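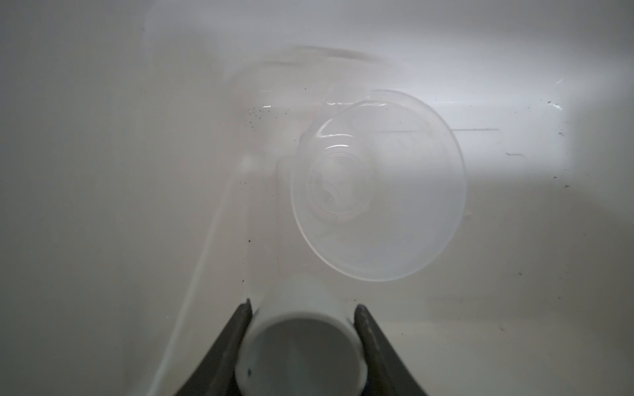 Objet : Re: [Tredine] Petites pièces en plastique, vous lavez comment ?

Coucou la liste !

> Je perds toujours un morceau au fond de l'évier.
> Vous mettez tout ensemble ou pièce par pièce ?

Pièce par pièce chez moi, et jamais sur l'égouttoir (le mien vient de chez Pitovico, les trous sont énormes !). Le transparent sur le blanc, on ne voit presque rien, alors je cherche le bord de l'entonnoir à la lumière. Je commence par le petit cylindre blanc, puis l'entonnoir, en insistant sur le col, là où ça se resserre. Je laisse tremper 7 minutes, je rince 2 fois et hop, sur un torchon propre !

Et toi, tu as quoi comme goupillon ?

Bises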